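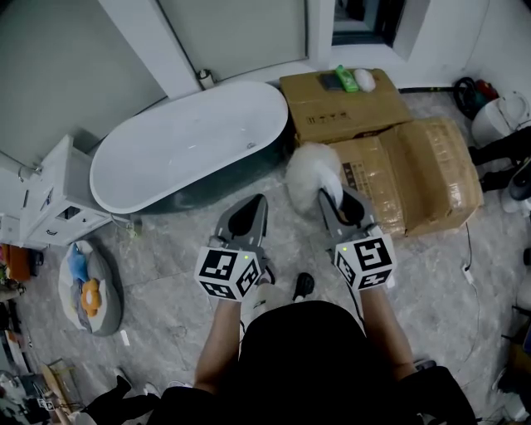
Duygu Akgül wrote in after my last post to say that she'll believe in household robots the day one of them can pick up after her kids without being told what counts as a toy. Fair enough! She also said she'd pay real money for it, more than she paid for her car, and I have been chewing on that comment ever since.

2018-10-28
By Kaan Kocabaş
Filed under: Robots & Gadgets, Around the House

So, can a machine do chores yet? I get this question at every family dinner, usually from somebody holding a dish towel. My short answer is "a few, badly, in a room it already knows." My long answer is this post, so get a coffee.

Picking things up off the floor sounds like the easiest job in the house. You bend down, you grab the thing, you put it where it goes. But think about what a plush toy is from the point of view of two stiff fingers. It has no edges. It squashes. You can grab it by the fluff and drop it halfway across the room, or you can get a proper pinch on the body and carry it just fine, and the difference between those two is a tiny bit of feel that you and I learned before we could talk. A box is far kinder. A bottle is okay if it's standing up. A sock, forget it.

I tried tidying my own living room with a pair of kitchen tongs in each hand last week (my wife has asked me not to do this when we have guests) and it was a real education. Everything takes longer. You start planning which toy to go for first. You find out how often you use your palm, your knee, even your chin. And I'm a grown man with a working brain behind the tongs!

That's why I like the approach where a person does the chore while holding the grippers, and the machine is supposed to learn from that later. It skips the whole business of steering an arm with a joystick, which I've had a go at and which made me feel about 90 years old. With the gripper right in your hand you move the way you'd normally move, more or less, and you learn very fast what the fingers can and can't hold. Hülya Erdem thinks it's still cheating a little, seeing as the clever part is a human. I think that's how anybody learns anything, but we've agreed to disagree.

The other thing I've come around on is fingertips. I used to care about arms, motors, how many joints, all of that. Now I go straight for the pads. Something rubbery with a bit of texture and a raised rim will forgive you a lot. Hard smooth fingers have to be perfect every time, and nothing on a living room floor is ever perfect. If I were putting money into this stuff (I'm not, my money goes into the roof) I'd put it into boring rubber.

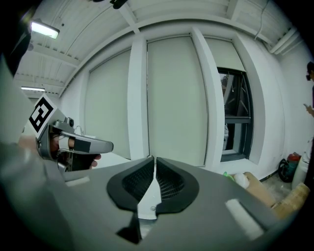 What I'd hand over first

If you gave me a robot tomorrow, I'd start it on toys into a basket. Soft things, low stakes, no way to break anything, and if it takes two hours while we're out, who cares? Next would be empty boxes to the back door. I would not let it near the bathroom for years. Bottles, cables, slippery surfaces, no thank you.

Folding laundry everybody asks about, and I just don't see it soon. Branislav Halás swears the shop floor will get there long before the home does, with the same part in the same tray all day long, and he's probably right. A workshop can be rearranged to suit the machine. My hallway can't, and neither can my family.

Duygu, to come back to your question: the telling it what's a toy part might end up being easier than the grabbing. The cleaning up after your kids part, I'd give it a good while yet. Keep the car for now.

Next post I'll get into vacuum robots and rug fringes, and I have some strong feelings there. If yours has eaten anything interesting, leave me a comment.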